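Chapter 4
The Work Counter

Most household meals are put together on a small stretch of counter, and how that stretch is laid out decides how much walking and reaching a cook does. In this chapter we look at the counter as a place of work: the board, the appliances beside it, and the containers kept along the wall.
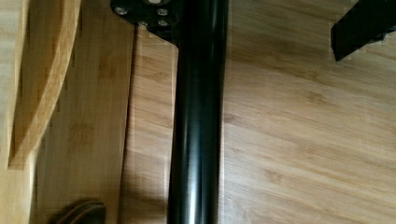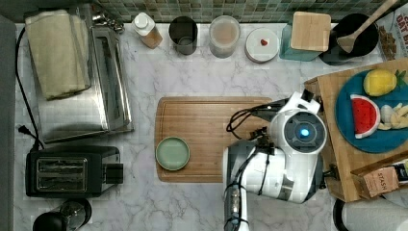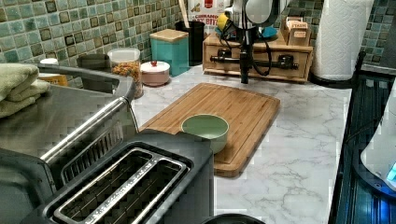
Jaqueline Hinojosa, who taught the household course at Pleltley, had her students measure before they moved anything. Do the same. Write down the depth of your counter and the length of the clear part. You will need both numbers for the worksheet on page 42.

4.1 Clear space

Clear space is the part of the counter where food can be cut, mixed or plated without shifting something else first.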